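Clastach Workshop Opens Its Two-Armed Robot Build to the Public

FOR IMMEDIATE RELEASE
14th November

Clastach, the shared workshop on Papadakis Street, is publishing the full build notes for Laveo, a two-armed tabletop robot that its members have been putting together in evenings and spare hours. The notes are free to read and free to copy, and they include the parts list, the wiring plan and every mistake the team remembered to write down.

Laveo began as one member's home project. Christos Sarantis had a single arm bolted to a bench in his garage and wanted a second one, plus people to argue with over how the two should share a table. He brought it to Clastach, and 4 members signed on within the first month.

"I thought we would spend our time on the arms," said Sarantis. "We spent it on the hands! Picking up a block is one thing. Picking up something soft, then something long and thin, with another arm working right next to you – that's where it gets fun."

The team practices on everyday things, the kind that end up on any workshop table: plush toys, tape measures, small boxes. Hard and soft items are mixed together on purpose, and the table is carpeted so that dropped pieces don't roll far.
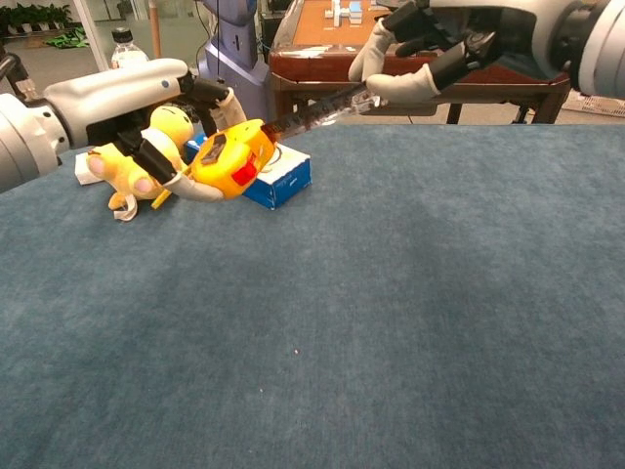
Since October the members have logged 1000 practice runs with both arms, and 281 of those are written up in detail in the notes, failures included. The control software, called Gudska, runs on an ordinary desktop computer and comes to 3844 lines, most of them commented in plain language. A section on cable routing was rewritten twice and is still the part that draws the most questions.

Clastach will hold open build evenings for anyone who would like to see Laveo at work or get help starting on an arm of their own. No experience is needed, and tools are provided. Younger builders are welcome with an adult.

Printed copies of the notes can be picked up at the workshop's front desk. Press visits can be arranged with Christos Sarantis at the same address.

###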